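Household Care, Level 1
Handout 3: The kitchen sink
Prepared by Ubaldo Cirillo, January 2024

Please read this handout before the practice hour. We work on steel sinks only; stone and enamel sinks come in February.

1. The basin and the drain
Take out all dishes first. Rinse the floor of the basin from the back wall toward the drain. The slots of the strainer collect dark grime, and a cloth does not reach it. Use an old toothbrush.

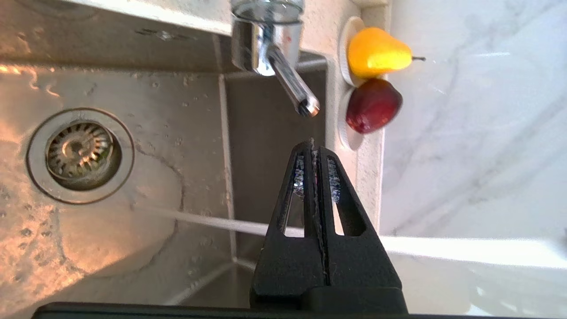

Fig. 1. Steel basin with slotted strainer and chrome faucet.

Stains in a curved line are common on the basin floor. Rub them along the grain of the steel, never in circles.

2. The sponge and the countertop
A sponge has two sides. The yellow side is for wiping, and the green side is abrasive, so it must not touch polished parts such as the faucet.
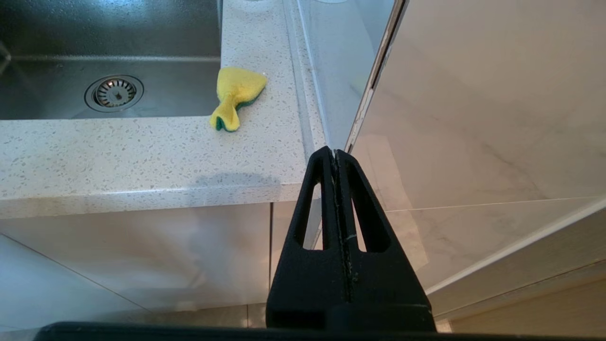 Speckled stone hides crumbs very well. Pass your flat hand over it after wiping, and you will feel what you did not see. Squeeze the sponge and stand it on its edge to dry.

For next time: read page 11 and bring your own gloves.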